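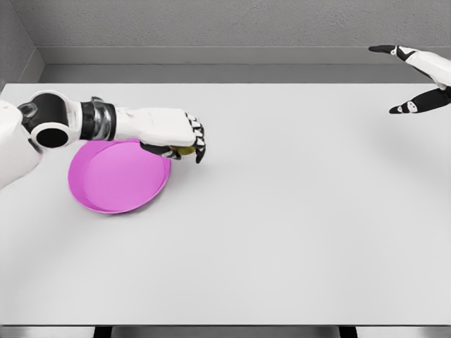
Unit 6: How a surface fire spreads

The rate of spread is the speed at which the leading edge of a fire moves across the ground, measured at right angles to that edge. It depends on fuel, slope and wind, and in these notes we take the three in that order. For the first worked case we assume ground that is level, unbroken and uniform, as flat as the pale tabletop with the round pink plate on it. Real ground is never like this, but the case gives a base rate to which the other terms are applied.

6.1 Fuel

Fine fuels are grass, needles, dead leaves and twigs. They have a large surface for their weight, so they gain and lose water quickly and need little heat to ignite. Logs and stumps take much longer to respond to a change in the weather. They add little to the speed of the front but may go on burning well behind it.

Moisture content is given as the weight of water divided by the oven-dry weight of the fuel, times 100. Living fuel can exceed 100 per cent. A sample that weighs 155 g in the field and 100 g after drying therefore has a moisture content of 55 per cent. Students often divide by the field weight by mistake, and this gives a figure that is too low.

6.2 Slope

A fire moving uphill tilts its flames towards unburnt fuel. Radiant heat reaches that fuel sooner, and on steep ground the hot gases may stay attached to the surface. A fire backing downhill spreads more slowly, though burning material can roll below the line and start a new uphill run.

In the Gimcombe exercise, the two plots have the same fuel and differ only in slope. Treat the lower plot as level. Do not average the two slopes before working out the rate – the relation is not linear, and the result will be wrong.

6.3 Wind

Wind supplies air, bends the flame forward and carries embers. State the height at which any wind speed was measured. The open-ground value is normally higher than the value at mid-flame height, and it must be reduced before use. The reduction is greater under a closed canopy than in open scrub.

A fire started at a single point in a steady wind grows into a rough ellipse. The parts are named as follows:

Head: the downwind edge, usually the fastest
Flanks: the two sides
Heel: the upwind edge, usually the slowest

A change in wind direction can turn a long flank into a head. Mark the flank length on every sketch for this reason.

6.4 Spotting

Embers that land ahead of the front may start spot fires. The spread equation in this unit does not include them. In the Barska case the mapped front and the furthest spot fire were 641 m apart, and a calculation from the front alone would have missed the second fire altogether.

Reading: Grigaitė, chapter 2; Flemum, section on wind reduction.

Worksheets go to Reet Kuusk before the September field session. Show units at each step.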